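Girkham Reds are short of players, and they want you

I went down to the rec this week to see how our town's walking soccer club is getting on, and I came home having more or less signed up. That's how they get you!

The Girkham Reds started in March with 5 players and one ball. Now there are 30 on the list, but the new fall league (run out of Isness, games every other weekend) means they need a second team, and a few more legs would help.
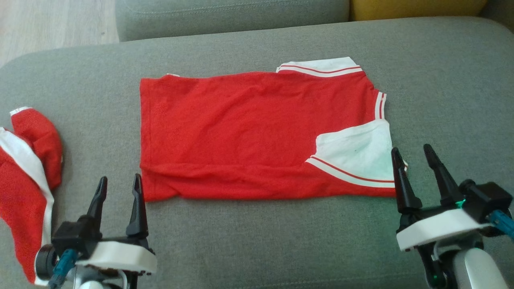

What it costs

Joining is $77 for the season – insurance, field time and a red-and-white kit all in. The club has raised $1,317 so far, mostly from the bake sale outside Vasylenko Hardware, so there's help if the fee is a stretch. Just ask Stefaniia Shevchuk at sign-up. 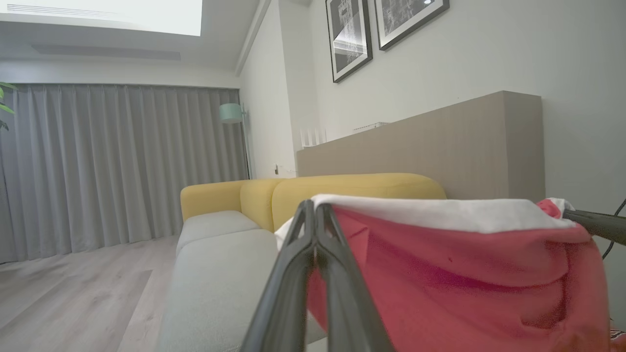 Svitlana Moroz

Sat 31 August

No running, no slide tackles, and if you're wondering whether you're too old, I played next to a retired bus driver who nutmegged me twice (I'm still a bit sore about it). The first league game is away at Drisico Park, and I'm told the coffee there is terrible, so bring a flask. 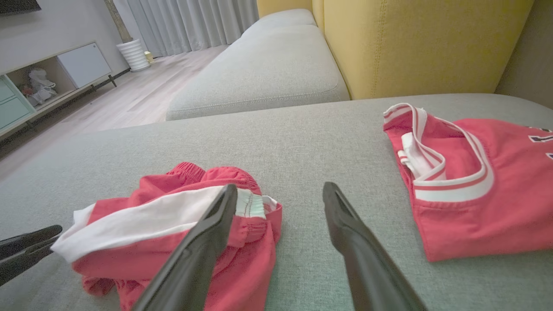 Red shorts with a white side stripe.

Sign-up is at the rec center front desk any evening before seven. Wear flat shoes, not cleats.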